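3.2 Collecting demonstrations away from the lab

We had hoped, when we first sat down to plan the Hekimari set, that most of our examples could be gathered on the long bench in our own building, where the light stays the same all day and the coffee is close by. Our early policies soon talked us out of that. They did nicely on the bench and lost their way almost anywhere else, so in March we began carrying the hand-held gripper out to the ordinary corners of campus where people sit down, put things on a table and go off again. A stair landing with a round table and tall windows became one of our favorite places to work, and a good many of the points we want to make about collection can be made from there.

The person holding the gripper is asked to move as they would if they were simply tidying up for a friend, at an easy pace. Each recording starts with a slow approach, so that the learner gets a fair look at the tabletop and at whatever lies behind it before the fingers come near anything. We keep the approach in the training data, and Section 5 shows what happens when it is trimmed away. 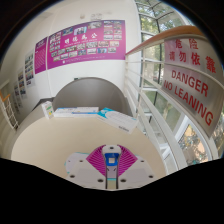
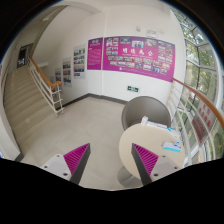
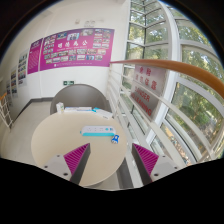 Figure 4. Wrist views from the landing site, with the magenta finger pads in view and the photo display on the wall behind.

Vol. 10, No. 2, p. 268

Windows deserve a word of their own. On the landing they run tall and curved beside the railing, with green trees on the other side of the glass, and a wrist camera that turns toward them has to cope with daylight and indoor surfaces in the same view. We left the exposure on automatic and did not throw out any recording on account of brightness alone. The walls are just as busy, with boards full of small photographs, and we were glad of it, for a policy trained on Silis (our older, plain-backdrop set) tended to be distracted by exactly this sort of thing.

The objects are modest ones. In the third view of Figure 4 a white power strip with a teal-blue base lies near the middle of the table, while a small upright box and some flat papers keep to the far edge. We like layouts of this kind, in which one thing sits out in the open and the others stay close to the rim, and we asked our operators to change them whenever they felt a table was getting too familiar.

Across all sites we kept 3,583 demonstrations, each up to 10 seconds long after trimming the end. Ehsan Naqvi went through the doubtful ones by hand, a kindness for which the rest of us remain very much in his debt. Labels were then written in Kollix, one short sentence per demonstration, and we let the annotators use whatever everyday words came to them. The split between training and held-out sites is described in the next section.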